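Titotel placement study
Progress report to the programme office, second reporting period
Prepared by Lilibeth Cabrera, with data work by Desmond Yazzie

1. Summary

Work in this period covered the second objective of the grant: whether demonstrations recorded with a hand-held gripper can teach a placement policy that copes with tall, thin obstacles. Recording is complete, and a first policy has been trained and tested. The result is positive for placements beside an upright pole and weak for placements behind one. Spending is in line with the plan agreed in July.

2. Recording

The target was 600 usable demonstrations. Each operator worked with the same hand-held gripper at the same table, and was asked to start with the fingers open and to approach at a natural speed. No training was given beyond a short written sheet. Demonstrations were rejected if tracking was lost for longer than the limit set in the protocol, or if the operator stopped part way through.
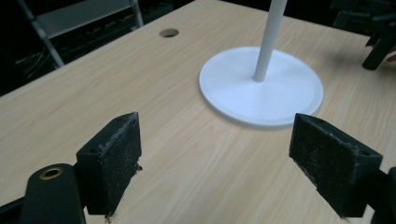
Why were the demonstrations not recorded directly on the robot arm?
Recording on the arm is slower, and operators tend to move it in short, separate steps. Hand-held recording gives smoother paths, at the cost of a later check that the arm can follow them. The Ratero filter carries out that check, and any path outside the joint limits is removed before training.

After filtering, 355 demonstrations had been accepted by the end of the first recording block. The remainder came from a second block, which was extended to make up the shortfall. Most rejections in the first block were caused by loss of tracking during fast wrist turns. The protocol sheet was changed between blocks to ask for slower turns near the obstacle, and the rejection rate fell. We have not separated the effect of the new wording from the effect of practice, as several operators took part in both blocks.

3. Camera view and occlusion

The policy takes its input from the view at the gripper. An obstacle that is plain from across the room can be partly hidden at the moment it matters.
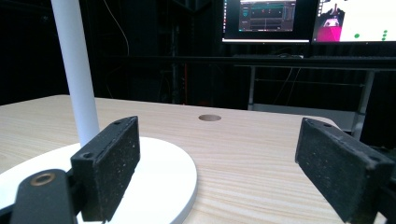 Clearance estimates were the main source of error in the first trained model. The model was given no map of the table and had to judge distance from the picture alone. In this view the left finger pad and its bracket cover the near part of the white base, while the pole runs out of the top of the picture, so neither the full outline of the disc nor the height of the pole can be read from a single image. The Rokon model therefore receives a short history of images together with the gripper pose. With history included, contacts with the pole fell in the beside condition. In the behind condition the change was too small to report as an improvement.

Two other inputs were tried and dropped. A wider crop added background and did not reduce contacts. A separate depth estimate helped at long range but was unreliable close to the fingers, where it was most needed.

4. Evaluation

Evaluation used 200 trials on the arm, split evenly between the beside and behind conditions. A trial was scored as a success if the object was released inside the marked area with no contact with the pole or base. Scoring was done from recorded video by someone who had not run the trial. Disputed cases were settled by Desmond Yazzie, and 7 trials were rescored as a result. Full tables will be supplied with the final report, once the repeat runs described below are in.

5. Sensitivity to background

A reviewer of the previous report asked whether the policy depends on fixed features of the room. We agree that this is a fair concern. 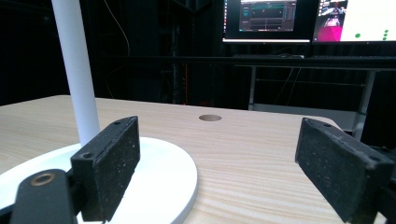
Background masking was tested by training a second model on the same demonstrations with everything beyond the table replaced by flat grey. The dark curtain already removes much of the clutter, but the two lit screens at the upper right are bright, and a model could use them as a landmark for heading. The masked model performed slightly worse in the beside condition and about the same in the behind condition. This suggests some reliance on the background – the size of the effect is uncertain until the repeat runs are done.

6. Problems and changes to plan

The arm was out of use for part of the period while a wrist joint was replaced. Evaluation was moved back and the write-up of the filter brought forward. The Hồ baseline, which was due to be run in this period, has been moved to the next one. No extra funds are requested.

7. Next period

Repeat runs of both models with the table turned relative to the room.
Hồ baseline on the same trial list.
A small set of new demonstrations limited to the behind condition, with operators asked to vary the side of approach.
Release of the filter code and the protocol sheet to project partners.

The draft of the final report will be sent to the programme office for comment before the repeat runs are written up in full.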